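Raltstead Tenants' Help Desk
Ticket 3000 — Dryer in shared laundry room, unit 4
Status: Closed
Opened by: Killian Coste
Assigned to: Corentin Renaud

Killian Coste, 8:10 am
Hi! So the fourth dryer, the one next to the folding table, has quit on me in a kind of half-hearted way. The drum turns, the light comes on, the timer counts down like it should, and my towels come out exactly as damp as they went in (a little warmer, maybe, but I could be flattering it). I ran it twice last night on the 80 minute setting and then gave up and hung everything over the shower rail. Dryer 3 did the rest of the load fine, so I don't think it's me overstuffing it. It's the older Dristance with the door that opens to the left.

Corentin Renaud, 9:25 am
Thanks Killian. Couple of quick ones before I come up. Did you clean the lint screen, and is there any air coming out of the flap on the outside wall while it's running? I'll be in the building after lunch either way.

Killian Coste, 9:50 am
Yes on the screen, I pulled a good fistful off it before the first run and there was hardly any after the second. I went out in my slippers to look at the flap and it just hangs there. Dryer 3's flap is blowing away like mad right beside it, so there's my answer, I guess? Also the top of the machine gets pretty hot at the back. I've left a note on the door asking people not to use it.

Corentin Renaud, 2:40 pm
OK, I'm here and I've unplugged it. Pulled it out from the wall, which took some doing with the folding table where it is (can we please not push the table right up against it, I say this every April). The hose behind it was squashed nearly flat. I think somebody shoved the machine back after mopping and folded the hose over on itself. I straightened it out and tried a short run. Flap opened maybe a finger's width. Better, but nowhere near what dryer 3 is doing, so there's more to it than the kink.

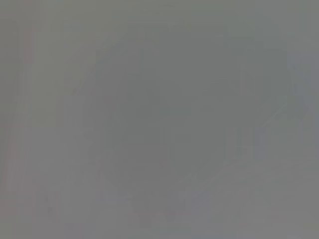 Next I took the hose off at both ends and shook it out over a trash bag. A lot of lint came out of the wall end, packed in tight, plus one baby sock. The sock is on the windowsill if anyone's missing it. I ran the long brush through the wall duct from the inside until it came out clean, then did it again from the outside and got another clump. The old hose has a split along one fold and I don't want to put it back, so I've ordered a new one from Zimstead, along with two clamps. The machine stays unplugged until it gets here.

Killian Coste, 3:15 pm
Amazing, thank you! Not my sock, but I know there are a couple of babies on the second floor. Should I move my note or is there an official one?

Corentin Renaud, 3:20 pm
Leave yours up, it's friendlier than mine.

Corentin Renaud, 10:30 am (parts in)
New hose fitted and clamped, with enough slack to pull the machine out without tearing anything. Ran it empty for ten minutes and the flap stands wide open now. Then I put in a load of wet dust cloths on the regular cycle and they came out dry with time left on the clock. Top of the machine is warm at the back, same as dryer 3. I've put tape on the floor where the front feet should sit, so if you move it to mop, please bring it back to the tape and no farther.

Killian Coste, 6:45 pm
Just did sheets and two bath towels in it and they're properly dry — even the hems! Took my note down. Happy for you to close this one.

Corentin Renaud, 6:55 pm
Closing. Sock is still on the windowsill.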